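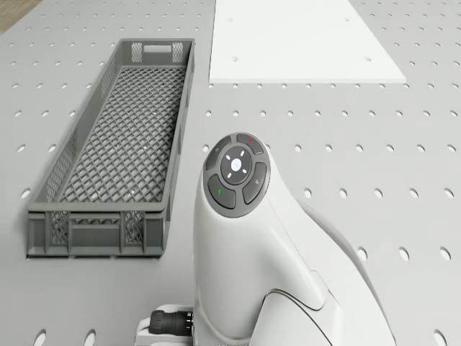

Reviews > Workshop > Benches

I've wanted a proper workbench since we moved in, and for years I got by with a door on two trestles (my knees still remember it). The Lesel perforated bench top has been mine since March, and I've grown very fond of it! The pale grey surface with its rows of round holes hides dust wonderfully, and a long plastic crate can sit down one side and still leave you holes to clamp into. I paid 400 for the top alone, legs extra, which made me gulp a bit. Putting it together took me an evening and a pot of tea. The Voß clamps drop straight in, the cheaper Jatis ones need a wiggle. My only real grumble is that small screws fall through and roll under the freezer, so I've taken to keeping mine in jam jars.

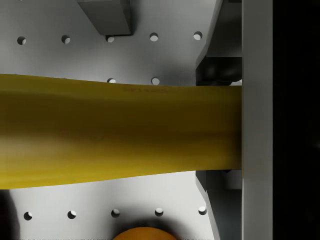 Something long and yellow, held at its narrower end.

I glued up a whole bookcase on it for my sister and it never wobbled once. If you have the room, I'd say go for the longer size, you'll fill it sooner than you think.

Comments

Mounir Abdel Rahman: Do the holes take 20 mm dogs?

Anneliese Harms: Mine do, but they're snug. Sand them a little first.

Mounir Abdel Rahman: Thanks, ordering tonight!

Contact | © Nemden Workshop Notes | Back to top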